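Tondetti puts its house rules for two-armed drink service out in the open

FOR IMMEDIATE RELEASE
Cerkia, December

Hi everybody, Zinhle Buthelezi here. I look after safety and good practice at Tondetti, and I've been waiting a long time to send this one out! Starting this month, anyone can read, copy, mark up or argue with the full set of rules we use when two robot arms work around a drink. We call it the Probert Code (it's named after the street our first workshop was on, so please don't go looking for a Mr. Probert).

It has 17 rules, it fits on seven pages, and it's written in the kind of English you can read standing up next to the machine.

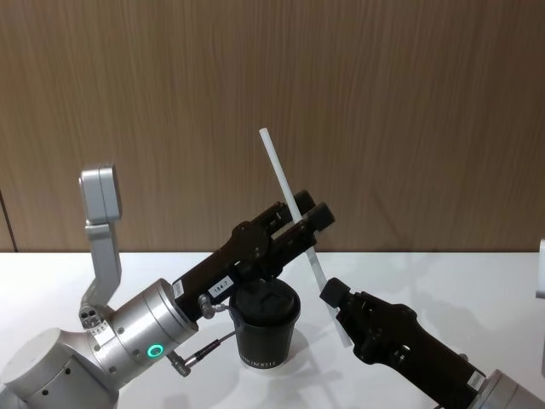
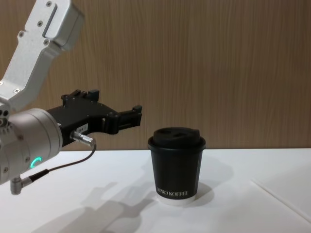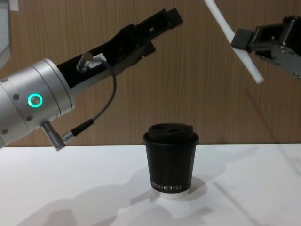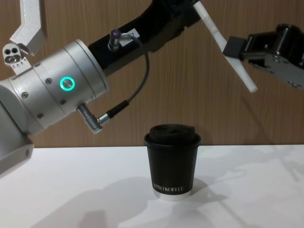

Arms at work near a lidded paper cup.

Who is responsible when two arms share one cup?

The person named on the shift sheet is responsible for the whole station, meaning both arms, the cup and everything that goes into it. Under the Probert Code there is one name per station at any moment, and a handover only counts when both people have signed.

That answer took us longer to agree on than anything else in the document. Our first draft had one person for the left arm and another for the right, and I wrote that draft, so I can say it was a bad idea. People stood there waiting for each other. Now there's one name and one signature line, and the arguments at shift change have pretty much dried up.

So what's in the rest of it? I won't go through all 17 here (they're free, go and read them!), but a few are worth a mention.

Rule 2 says only one arm may be in the shared space over the cup unless the task sheet says otherwise. If the sheet does say otherwise, it has to name the moment the second arm comes in and the moment it leaves. "As needed" is not a moment. I have sent back a lot of task sheets with "as needed" circled in red.

Rule 5 covers straws. The end that goes in somebody's mouth doesn't get touched by a gripper, a glove or a sleeve, and if it does, the straw goes in the trash. We go through plenty of straws in training this way and I'm fine with that.

Rule 6 is its neighbor and deals with lids. The lid is checked by a person before the arms start, with a press all the way around the rim. A lid that's a little bit off looks perfectly good from above, so the rule tells you to press it, and looking doesn't count.

Rule 9 is cables. Every loose loop gets checked at the start of the shift with the arm moved by hand through its full reach, and again after anybody swaps a gripper. If a loop can catch on a cup, it gets rerouted before the power comes back on. This was the most popular rule among our service crew, who had been asking for it since before I got here.

Rule 12 is about labels. Each gripper carries its own number, and that number goes in the log along with the name of whoever fitted it. When something pinches too hard on one station and works great on the next, you want to be able to say which gripper you're talking about.

Rule 14 says nobody trains on hot drinks. Room temperature water or an empty cup, until the station has finished 200 clean runs in a row. A run with a nudge from a human hand isn't clean, and the count goes back to zero. Yes, even at 183. That happened to our own crew during the trial, and there was some groaning, and then they started over.

A word about where all this came from. The code grew out of a trial we ran with our friends at Skelex, who build the stations and were brave enough to let us write comments all over their manual. They kept a paper notebook beside each station and asked everyone to write down anything that made them uneasy, with no need to explain why. A good half of the rules began as a line in one of those notebooks. Rule 16, which says the stop button must be reachable by the shortest person on the crew without leaning over the table, was written there at the end of a long evening by a woman who had plainly had enough.

I do want to be clear about what the code is and isn't. It's good practice, agreed between two companies and tried out on real stations. It doesn't replace the law where you live, your food safety inspector, or the risk assessment for your own machine. If our rules and your local rules disagree, follow whichever one is stricter and then write to me, so I can fix ours.

The code is free for any cafe, school, workshop or competitor. Print it, translate it, stick it on the wall. All we ask is that if you change a rule, you put your own name on the changed version so people don't end up thinking it's ours.

We're taking comments through the winter and I'll read every one of them myself. The bits I'd most like help with are Rule 11 (cleaning between drinks, where our wording is still clumsy) and the shift sheet, which could use another box or two.

To get a copy, or to come by the Tondetti workshop in Cerkia and see a station run, ask for me at the front desk. Mornings before 11 are best.

Press contact: Zinhle Buthelezi, Safety and Good Practice, Tondetti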